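又是快一个月没更。草稿箱里躺着三篇，都只有开头，这篇争取一口气写完，不改了，错别字你们自己脑补。

说说我戒手机里那堆“待读”的事。

起因特别小。十一月底手机提示空间不够，点进去一看，稍后阅读的那个软件占了老大一块。我用的是 Zirnis，用了好些年，从换第一份工作那会儿就在用。点开，待读 300 篇。整整齐齐一个 300，后来才发现它最多就显示到这儿，再往上不给数了。就是说它自己都懒得数我了。

当时在地铁上，站着，一只手吊着扶手，一只手往下划。划了好几站都没到底。最早的那些标题我一个都不记得存过。《如何在冬天养活一盆迷迭香》。我没养过迷迭香。《给第一次租房的人》，我那时候已经搬过好几次家了。还有一篇讲北欧某个岛上的邮局，点开，网页没了，只剩一行灰字说页面不存在。

挺难受的，又说不上哪儿难受。

我想了一下我是怎么存的。基本都是晚上，躺下了，刷到一篇长的，觉得“这个好，应该认真看”，然后点一下存进去，然后接着刷短的。存的那一下特别舒服，好像已经看过了似的。第二天再也不会打开。第二天晚上又存新的。

所以存下来的全是我觉得“应该”看的东西。想看的当场就看完了，根本轮不到存。

这个道理估计早有人说过，我自己在地铁上划到手酸才真明白。

那天晚上回家饭都没好好吃，坐地上开始清。给自己定了个规矩：每篇给两分钟，两分钟里要是没有想继续读的念头，删。不许挪到别的文件夹，不许截图，不许发给文件传输助手。最后这条是重点，我太了解自己了，文件传输助手里还有一个更大的坑，今天不讲。

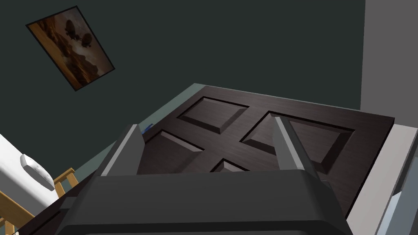
第一晚清了35篇。听着不多，但真的很累，比上班累。因为每删一篇都要承认一次：行，这件事我不打算学了。

学日语的，删。删的时候犹豫了好久。五十音图背到过两回，都停在同一行。其实不看那几篇攻略我也能学，攻略看了也没学，这两件事没关系，但手指头就是按不下去。最后是闭着眼按的。

做咖啡的，删。我现在喝速溶，喝得挺好。

理财的，全删，一篇没留。里面讲的利率都是好几年前的了，看了反而耽误事。

健身的留了一篇，讲怎么坐着办公腰不疼。这个当场看完，当场站起来做了两个动作，然后删掉。这是那天晚上最痛快的一篇。

后面几天断断续续弄。午休弄一点，等外卖弄一点。到后来手感出来了，看标题就知道留不留，两分钟都用不上。凡是标题里有“一生”“必读”“看完沉默了”的，直接走。凡是讲一个具体的人做一件具体的事的，基本都会点进去。比如有篇写一个修伞的老头，前后也没什么大事，就是修伞，骨架怎么接，布怎么绷，哪种伞他不接。我从头看到尾，看完还想再看一遍。存了四年才看。

就觉得有点对不起那个作者。

当然也有反过来的。有一篇长文，我记得特别清楚，当年在朋友面前夸过，说写得真好，你们一定要看。这回点开才发现，我自己只看过前面两屏。后面我压根没读过。读完了，后面写得不怎么样。哈哈。那位朋友要是真去看了，心里不知道怎么想我。

中间出过一次岔子。弄到一半我忽然觉得应该换个软件，Zirnis 的分类太乱，换一个干净的，从头开始。于是花了整整一个晚上研究 Sornano 和 Aidoo，哪个能导出，哪个能打标签，哪个字体好看。注册了，导入了，标签建了一大堆，还给标签配了颜色。弄完凌晨一点多。一篇文章没看。

第二天早上起来脸都是黑的。这不就是老毛病嘛，换了个样子又来了。整理的瘾跟存的瘾是一家的。卸了，两个都卸了，老老实实回去接着删。

说句公道话，Aidoo 的字体确实好看。
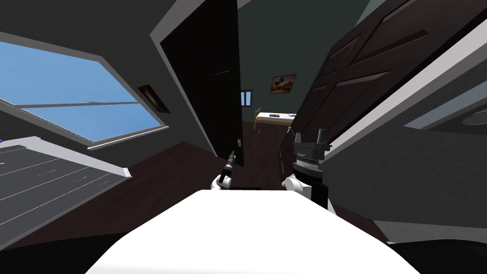
删到还剩148篇的时候卡住了。说不清为什么是这个数，反正那几天怎么都下不去手，剩下的看着都像有用的。工作相关的占一大半。行业报告，访谈，谁谁谁的方法论。删了就觉得自己不上进。

后来是我妈一句话给我打通的。跟她打电话，我随口讲了这事，她说，你跟我攒塑料袋有什么区别。

我说那不一样，我这个是知识。

她说塑料袋我还用呢。

行。

挂了电话，工作那一类我全选了，一个一个再看一遍标题，问自己一句：上次因为没看它耽误过什么事？没有。一次都没有。真要用的东西，到时候现查，查的还是新的。于是那个晚上删得飞快，唰唰的。

最后留下来的很少，一个屏幕就能装下，不用划。有修伞那篇，有一篇讲怎么给旧毛衣补洞的（我真的会补，已经补了一件灰的，袖口，补得有点丑），有一篇是以前喜欢的一个博主停更前的最后一篇。那篇也看过很多遍了，不是待读，就是不想删。没给自己找理由，不想删就不删。

还有一个叫 Jornolberg 的小刊物，订了好久的邮件，从来没打开过。这次连着看了几期，挺好看，讲各种老地图上画错的地方。半夜看地图看得津津有味。这个继续订着。

现在的做法记一下，主要给我自己看，免得过两个月又忘：

看到长的，当场问有没有空。有空就现在看，没空就让它走。
真舍不得，允许存，但最多存一屏。满了想存新的，先删一篇旧的。
睡前不存。这条最管用。躺下以后的我说的话一律不算数。
不换软件不换软件不换软件。

执行到现在还行，破过一回戒，出差在候车室无聊，一口气存了一堆，回来路上看了几篇，剩下的第二天早上删了。删的时候没什么感觉，这点跟以前不太一样。

变化也有一点，不算大。晚上睡得早了些，主要是没东西可囤了，刷着刷着就没劲。看书又捡起来了，纸的，床头那本小说去年买的，书签一直夹在第二章，现在夹到后面去了。看得慢，有时候一晚上就几页，看着看着睡着，书砸脸上。疼。

也有不好的。跟同事吃饭，他们聊一篇最近很火的文章，我没看过，插不上话，只能埋头扒饭。以前我至少能说“啊我存了”。现在连这句都没得说。坐那儿有点尴尬，后来发现桌上真看完的好像也没谁，都是看的标题和评论。那聊得也挺热闹的。

对了，上一篇底下有人问我那个煮红豆不用泡的办法到底行不行。行，就是费火，关火以后盖着盖子别动，闷够了再开第二次火。豆子要新一点的，陈豆子怎么煮都是硬芯。我上回那锅就是陈豆子，照样吃了，就当嚼得多一点。糖最后放最后放，放早了也煮不烂。

还有人问毛衣补洞那篇的链接，我找找，找到了贴评论里。那个网页挺老的，图有一半出不来，但是字够用了。针要用钝头的，线找颜色差不多的就行，别学我用了个浅两号的，远看像袖口上粘了颗米饭。

下一篇想写文件传输助手里那个坑。但是我昨天点进去看了一眼又退出来了，里面有买菜清单、有合同、有半夜打的不知道什么意思的一串字，还有自己发给自己的“记得”，后面没了。记得什么啊。

得缓几天再说。十二月事情多，年底的表还没填，厨房水龙头也在滴水，拿个碗接着呢。先这样，去倒水了。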